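打印本页 | 用电子邮件发送给朋友

去Driltholm看人家怎么做盒子:Skostden开放日走访记

十月 文/本刊旅行栏

先说清楚,我是自费去的,坐了很久的车,去看塑料盒子。

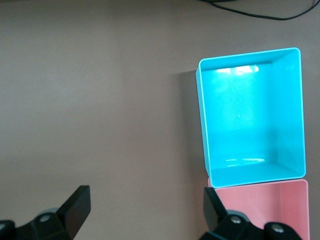
同车一位旅客听完我的行程,沉默了半站路,然后说他家阳台上的盒子已经够多了,里面装的主要是别的盒子,他看不出有什么必要再去盒子的老家认亲。我说我家也差不多。他说那你更不该去。到站时他还是帮我把包拎了下来,祝我克制。

Driltholm是个小镇,火车不停,要在前一个大站换46路公交。46路每小时一班,司机对开放日毫无兴趣,问到哪里下车,他朝挡风玻璃外抬了抬下巴,意思大概是看见烟囱就下。结果那根烟囱是隔壁面包厂的。我在面包厂门口站了一会儿,闻得很满足,险些改变这篇文章的主题。

Skostden的厂区在面包厂后面,一排矮房子,外墙刷成一种介于奶油和牙膏之间的颜色。开放日每年一次,从上午九点半到下午四点,门口发一张折成四折的路线图。路线图画得十分认真,连自行车棚都标了,唯独没标厕所。后来我发现,所有来客在第一个小时里交谈的内容基本就是厕所在哪儿,气氛因此比一般的工厂参观融洽得多。

第一站是原料间。塑料粒子装在大袋子里,像没煮过的西米,手伸进去凉凉的,很舒服,旁边的牌子写着请勿伸手。颜色是后加的,一小勺色母就能染一大缸。讲解员是厂里的员工,语速很快,显然前面已经讲过好几轮了,讲到好笑的地方自己先停下来等我们笑。他说调色这件事最难的是粉红,差一点像香肠,再差一点像假牙,要正好落在中间,讨人喜欢又不至于让人饿。蓝色反而省心,人们对蓝色的盒子没有什么意见。

第二站是注塑车间,隔着玻璃看。模具合上,过一会儿张开,掉出来一个盒子,再合上。我原以为看三分钟就够了,结果在玻璃前面站了将近半个小时,旁边一个孩子被拖走时还在哭。说实在的,我也是被后面的队伍推走的。这种事情有一种说不出道理的催眠作用,跟看洗衣机差不多,只是洗衣机不会每隔一会儿给你生一个盒子。

车间的机器有一部分是从Bošković买的旧货,讲解员说起来颇为自豪,说修了又修,比新的听话。机器旁边贴着一张手写的纸条,内容是“别踢”。我问以前有人踢吗,他说这张纸条贴上去之后就没有了。我觉得这算不上回答,但他已经走到下一个窗口去了。

第三站是我此行的主要目的,Rarell系列的试用间。Rarell是Skostden卖得最久的一个系列,开口方盒,没有盖子,四个角是圆的,口沿翻出来一圈。目录上说它适合“生活中的一切小物”,这句话要么极其自信,要么写的人急着下班。

试用间里摆着几张桌子,桌面是灰里带点褐紫的那种颜色,我在笔记本上写的是“放凉了的可可”。我先看的那张桌上有两只盒子,一蓝一粉,敞着口,一前一后挨着。蓝的那只是偏青的亮蓝,口沿一圈颜色浅得发白,顶上的灯照下来,内壁亮得晃眼,看着像一小块泳池。桌面另一头拖着一根细细的黑线。

试用间的玩法很简单。进门领一筐杂物,有夹子、线轴、电池、说不上用途的小零件,然后到桌边把它们收好,想怎么收就怎么收,收完拿给工作人员看一眼。没有评分,也没有奖品。即便如此,大家还是收得极为投入,我右手边的一对夫妻为橡皮筋应该算文具还是算厨房用品,争论了相当长的时间,最后决定橡皮筋另外要一只盒子。我认为这就是整个收纳行业的商业模式,只是没想到能在现场看到它发生得这么自然。

我自己的办法比较粗暴:会滚的放一只,不会滚的放一只。工作人员看了看,说从来没有人这样分过。听不出是不是夸奖。接着她把一只线轴从“会滚的”里拿出来,立着放在桌上,它没有滚。又把它放倒,它滚了。她把线轴还给我,去看下一桌了。我为这只线轴苦恼到午饭时间。

说几句盒子本身的好坏,毕竟有读者是为了这个才点进来的。

Rarell小号手感偏轻,但拎着口沿晃,不软。试用间里可以随便捏,我捏了,捏完自己弹回来。内壁很光滑,好处是一擦就干净,坏处是划痕也很清楚,试用间里那些被摸了多年的样品就是一副饱经风霜的样子。圆角好看,也容易清理,可是方形的东西塞进去总要在角上让一让,扑克牌可以,刚好跟盒底一样大的笔记本就别想了。没有盖子这一点,我起初觉得是缺陷,看了一上午之后有些动摇:有盖子的盒子合上以后,里面装了什么,全凭记性,而我的记性大家是知道的。没有盖子,至少灰尘和我都看得见里面。

颜色方面,粉和蓝放在一起比单放好看。绿色那款请大家三思,在灯下很像医院。

价格也报一下。厂内商店里小号一套卖188,中号另算,付现金的话收银员会找给你一大把硬币,你随即就有了往盒子里放的东西。我怀疑这也是设计过的。

午饭在员工食堂吃,来客和工人排同一条队。当日供应豆汤、黑面包(隔壁厂的,果然好),还有一种灰色的肉丸,味道比颜色强很多。餐具回收处用的也是Rarell,叉子一盒,勺子一盒,刀一盒,每一盒里都混着另外两样。看到这一幕我心里踏实了不少。造盒子的人也分不清,我家厨房那个抽屉就不必再自责了。

下午有一个小展厅,讲厂史,篇幅不长。墙上挂着早年的目录,当时的盒子只有一个颜色,叫“实用灰”。展厅中间有一座用盒子叠起来的塔,标牌上写着用了2,214只,由员工利用几个午休搭成。塔身略微向窗户那边倾斜,四周拉了绳子。我问讲解员为什么是2,214,他说因为搭到那里天花板就到了。

据出口处的告示,去年开放日来了大约4,000人。以这个镇的大小来说,这个数字让我有点肃然起敬,也解释了停车场为什么一直延伸到面包厂的地盘上去,以及面包厂为什么在围墙上挂了一块措辞很不客气的牌子。

给打算去的人几点零碎的提醒。厕所在原料间后门出去左手边,路线图上自行车棚的“棚”字底下。注塑车间下午比上午空。试用间想多玩一会儿,就挑靠里的桌子,靠门的那几张总有人在背后等,等的人还会出主意。46路回程末班是傍晚六点二十,错过了就只能走到主路上去拦车,沿途风景是甜菜地,甜菜地,然后一座变电站。商店不提供袋子,理由写在收银台上:“您买的就是容器。”

我买了两套,一蓝一粉,外加一只处理品,口沿上有一个小小的鼓包,便宜一半。回程的公交上又遇见早上那位旅客,他看了看我怀里的东西,没有说话,过了两站,问粉色的那套是多少钱。

盒子拿回家已经好几个星期了。蓝的装电池和充电头,粉的装票据。那只处理品眼下放在阳台上,里面是原先那几只盒子的盖子。

本栏欢迎读者来信,来信请寄编辑部旅行栏收
版权所有,转载请先联系编辑部 | 返回页首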